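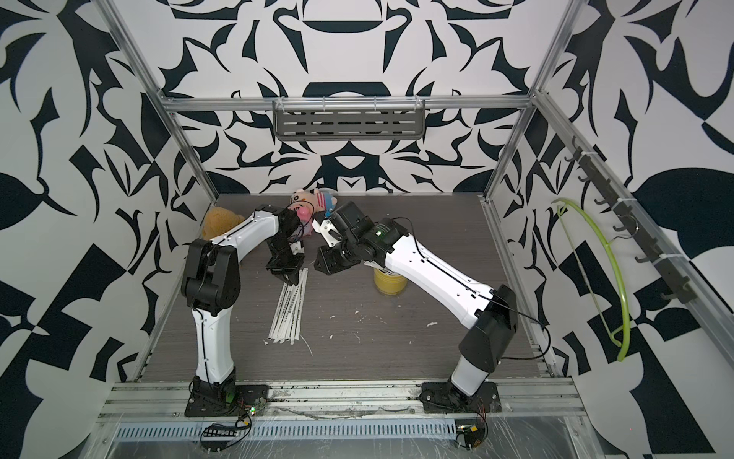

Wemden Hall: Public Meeting and Demonstration Site Inspection
Checklist with comments, October

Scope: main hall, foyer, forecourt and the march assembly area on Pokberg Street. The checklist applies to political meetings, candidate forums, rallies and any event where opposing groups are expected on the premises. It does not apply to polling, which has its own form. Mark each item Pass, Fail or Open.

1. Occupancy and entry

1.1 Posted capacity matches permit. Pass.
Permit states 3,208 for hall and forecourt combined. The sign in the foyer was replaced after the last inspection and now shows the same figure.

1.2 Hall-only capacity posted separately. Fail.
The hall alone is rated for 2,806. The figure appears on the floor plan but not at the doors. Door staff at the student housing forum worked from the combined number. Post at both entrances before next booking.

1.3 Counting method in place. Pass.
Hand counters at each door, totals radioed to the desk. Counters had not been zeroed at the time of the visit. Zero them before doors open.

1.4 Queue kept off the roadway. Open.
Barrier line ends short of the bus stop. Organizer to submit revised layout.

2. Exits and aisles

2.1 All exits unlocked and unobstructed. Fail.
North exit partly blocked by stacked literature tables belonging to the Funia tenants' campaign. Moved during the visit. Recheck.

2.2 Exit signs lit. Pass.

2.3 Center aisle clear at full width. Pass.
Floor microphones stand in the aisle at question time. Acceptable if the stands have weighted bases and the cable is taped for its full run. Tape was present, lifting at the third row.

2.4 Wheelchair spaces not used for press. Pass.
Tripods were there in February. The floor is now marked.

3. Stage and sound

3.1 Stage steps fixed, with handrail on both sides. Fail.
Left handrail loose at the lower bracket. Do not use left steps until repaired.

3.2 Cables protected at crossings. Pass.

3.3 Emergency announcement can override the speaker's microphone. Pass.
Tested twice from the desk. There is a delay of 3 seconds before the override takes effect — note this on the desk card.

3.4 Banners secured and clear of lights. Pass.
Rear banner is hung from the batten with wire ties. Flame-retardant certificate seen. No certificate for the cloth banner in the foyer; marked Open on the supplementary sheet.

4. Opposing groups

4.1 Separate assembly areas marked. Pass.
Counter-demonstrators are assigned the Danko Square side. Separation is 16 yards at the narrowest point, measured curb to barrier.

4.2 Stewards identifiable and briefed. Open.
Vests available. Briefing sheet still refers to the old radio channel. Content or wording of signs is not a steward matter and the sheet should say so plainly.

4.3 Sign sticks comply with permit conditions. Pass.
Cardboard tube only. A box of wooden stakes in the storeroom is to be removed or locked up.

5. First aid and fire

5.1 First aid post staffed from doors to dispersal. Pass.

5.2 Extinguishers in date. Pass.
The unit behind the stage is in date but hangs too high on the wall. Lower it.

5.3 Vehicle access lane open. Pass.
Sound truck was parked in the lane at 4:30 p.m. and was moved on request.

Result: conditional. Items 1.2, 2.1 and 3.1 to be cleared before the next public meeting. Open items — 1.4, 4.2 and the foyer banner — may be closed by document.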